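Print this page
E-mail this page to a friend

Can a robot take over the fiddly bench jobs in a phone repair shop yet?

posted by Ongart

I help run a small repair counter in Flivitville. We do screens and batteries mostly, and then there is the dull part: every finished phone gets wiped, set on a stand, left to run its test, taken off again and put in the right tray. My business partner saw a two-armed setup at a trade show in October and now wants one for the bench. I think he has been had. The salesman quoted us a lease of $1688 a month and got vague when I asked how many phones an hour. Has anybody here used one for real work, with customers' phones, and not just watched the video?

Thitima Wattanapong

I did three months at a refurbishing outfit called Colteck where they tried this, so I can tell you what I saw. Short version, keep your money for now.

Picking up a phone off a flat table is harder than it sounds. It's thin, it's slick, and there is nothing to get hold of except the edges. A person slides it to the table edge or gets a fingernail under it without thinking. The arms would nudge it, miss, nudge it again. Then there's the stand. Every stand has a different lip and a different lean, and a phone that goes down a hair crooked slides right off.

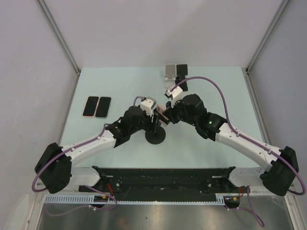 What they are good at, and what they are not

Two arms near a round-based stand, a pink phone between the grippers, two more phones lying face up on the left and a couple of other stands at the back. That is about as tidy as a work table gets. Now think about your own bench at 4 p.m. with screws, tape, coffee and somebody's cracked tablet on it.

In our log we had 2627 tries at putting a phone on a stand, and 473 of those needed a person to step in. You can say that's a decent score. I say I wouldn't keep a new hire who needed help that often, and somebody still had to stand there all day to do the helping.

If every phone were the same model and came down a chute the same way up, fine, I'd consider it. Yours won't be.

cistosura_fan

just get more stands. we have like a dozen and one kid on saturdays, no robots

Pornthip Kongkaew

I mostly agree with Thitima but she's a bit hard on them. The one I watched handled a bare phone okay. Put a rubber case on it and it was a different story, and it had no idea what to do with a charging cable. Ask the salesman to run it with phones out of YOUR tray, in whatever cases they came in, while you stand there with a watch. Ask who pays when it scratches a screen, too. Ours had no answer for that one and I never heard back from him.

Print this page
E-mail this page to a friend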